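Cleaning Methods for Painted Alloy Wheels
Project report by Kinga Vida and Narendra Prajapati

1. Purpose

Brake dust sticks to alloy wheels and damages the clear coat if it is left there. We wanted to know how the way a wheel is wiped affects the gloss of the paint. Our partner for the project was Dudás, a small tire shop in Predlow, which gave us 3 used wheels of the same size and color from its scrap pile. All of them still had good paint on the outer face.

2. Method

Each wheel was marked into sections with masking tape. Every section got the same dust mix, made from brake dust swept up at the shop, and was left overnight. We then cleaned the sections by hand with a dry cloth, a damp cloth, or a damp cloth and Iltance wheel cleaner. One round was a dusting followed by 18 wipes. Gloss was read with a handheld meter before the first round and after every tenth one.
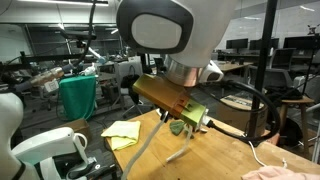
Wheel paint is harder than most people expect, so a few passes with any cloth leave no mark that the meter can pick up. We had to plan for a large number of wipes to get a result. All the work was done with the wheel lying flat, face up, at normal bench height. A light wooden table like the one in the photo is fine for this if it is covered first, as the cleaner stains bare wood. We used an old rubber mat from the shop. Between rounds the wheel was rinsed and dried with an air line.

3. Results

The dry cloth did the most harm. Gloss on those sections had dropped clearly by 1,000 wipes, and fine circular scratches showed under a flashlight. The damp cloth sections reached the same level of wear at 2,000 wipes. The sections cleaned with Iltance lost very little gloss over the same number, but the cleaner left a haze near the lug holes on one wheel. We think it dried there before we rinsed it.
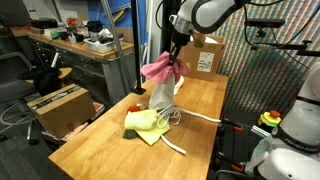 Figure 2. Pink cloth and pale gray fabric bag on the table.

4. Problems

The dust mix was not the same from batch to batch. The November batch was coarser, and we sieved it a second time. Two gloss readings were thrown out after the meter was dropped. We also changed wipers partway through, and Narendra presses harder than Kinga does.

5. Further work

The Testadari wheel coating arrived too late to be included. We have kept one wheel with unused sections on the back of the spokes, and the coating could be tried there first using the same 18-wipe round.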